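Prutero hand-held gripper kit - hire and sale

Right, so you want to teach a robot to do things with its hands and you don't want to buy the robot first. Fair enough, I was in the same spot when I started stocking these. The Prutero kit is a pair of hand-held grippers you carry around and use like a big set of tweezers, plus the gear you wear to record what you did with them. I've been hiring it out since August and I've now used it enough to have opinions.

What's in the case

- two pistol-grip grippers, grey, with marker cubes
- backpack rig with the cable loom already run
- headset with boom mic
- 4 batteries and a charger that does all of them at once
- spare finger pads (please use them, they're cheap)
- a laminated card with the start-up steps, which I wrote myself because the manual is a slog

What it's like to use

The grippers are lighter than they look. Your wrist gets tired before your arm does, and after half an hour you'll find yourself picking things up more slowly and more neatly, which suits the software just fine. The fingers have a textured grid on the inside faces and they hold a tea towel or a mug handle well. Coins are a pain. So is anything flat on a glossy surface, unless you slide it to the edge of the table first like you would with mittens on.

The trigger has a proper range to it, so you can close the fingers halfway and hold there. The older Patico kit I used to hire out was more or less open or shut and I don't miss it one bit!

The backpack is the part people grumble about. Do the chest strap up before the waist strap, then tuck your cables. If you're under 160-odd cm, ask me for the short harness when you book - it's the same price and I only have one.

Setting up your space

Any ordinary room will do. You want steady light and enough floor that people wearing packs can turn around without clobbering each other. The marker cubes need to stay clean, so no greasy thumbs on them, and don't put tape over a scuffed one. Ring me and I'll post a new set of faces.

Gwenaël Besson, who ran the kit for Ekanayake over a whole month of table-clearing tasks, told me her crew settled on short takes with a break after every 10. I've pinched that idea and put it on the card.

If you've got more than one kit going in the same room, number the packs and keep each pair of grippers with its own pack. Mixing them up won't break anything, but you'll be re-pairing for the rest of the morning.

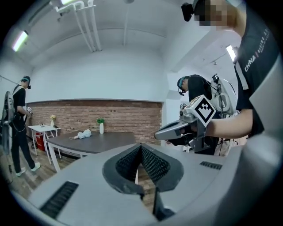 Grippers and backpack rigs in use, tables set up in front of the back wall.

Prices

Hire is $100 a day per kit, with a $400 refundable deposit. Weekly rates are friendlier, so email me your dates and I'll work something out. To buy, it's price on request, and lead time depends on how Gredetti are going with the finger castings (they've been good lately, touch wood).

Pick-up is from the workshop any time after 9 am. Bogdan Chmielewska does the handover if I'm out, and he'll fit the harness for you and run a test recording before you leave. Let him, even if you've done it before.

What I'd change

The charger fan is noisy. The case wheels are too small for gravel. And I'd love a lock on the battery door, as I've knocked mine open twice on a door frame. Prutero say a new door is coming and it'll fit the current packs, so if you buy now I'll swap yours over at no charge when they land.

Spare pads, batteries and marker faces are on the accessories page.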